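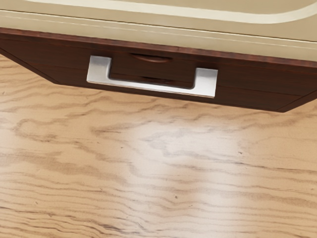
Majdi Awwad wrote that he does not agree with closing this ticket. In his view the rule about handle contact is clear enough, and the run should be counted as failed until the log shows a proper release.

Ticket: Tollach – drawer task, handle contact rule
Status: open
Component: simulation, furniture set Dabbas
Opened by: Guðlaug Hafþórsson

Thank you, Majdi. I answer here so that everything stays in one place.

The rule in our practice sheet says: "The arm must let go of the handle before the episode is marked as complete." It does not say how the release is measured. In Tollach we look at the contact force only. At Rudwood they look also at the distance between finger and handle, and they ask for 4 mm.

What I checked so far:

09:40 – Repeated episode 973 with the old settings. Marked as complete. Contact force is zero at step 2,412, but the distance is still under the limit.

10:15 – Same episode with the distance check switched on. Not complete. It ran until step 3,050 and then stopped by time limit.

11:05 – Compared the collision shape of the metal handle with the visible shape. The collision shape is a plain closed box, so the space inside the U is treated as solid. I think this is the main fault. A finger cannot go behind the bar, it can only press from outside.

11:30 – The drawer front has also a recessed finger pull. The sheet does not mention this type at all. I would like to know if the same rule is valid for it, as there is no bar to let go of.

13:20 – Made a new collision shape from three parts. Not yet tested on the full set.

Proposal for the sheet: write both conditions, force and distance, and give the limit in millimetres. Recessed pulls should have their own line.

Majdi, please do not delete the old results from Brornwood – I need them for comparison. I keep the ticket open until the new shape has run overnight.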